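À propos de Pinum

On se méfie des pages « notre histoire », y compris de la nôtre. Pinum range, trie et emballe pour les autres à Gidport. Les promesses de bureau zen en 4 jours, on les laisse à Vornbridge.

Sur la table

Une planche blanche, une tasse, un carton ouvert derrière : le matériel coûte peu. Reste à savoir quoi garder, et là-dessus les méthodes miracles nous laissent froids.
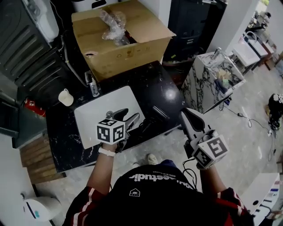 Nos locaux

De la hauteur, des murs blancs, un escalier aux marches en bois. Le loyer a augmenté de 19 % en décembre, ce qui calme 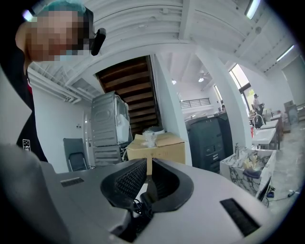
les envies d'agrandissement. Nous avons livré 207 commandes, dont 29 pour Atinga, et aucune étude sérieuse ne nous dit si les clients restent rangés ensuite.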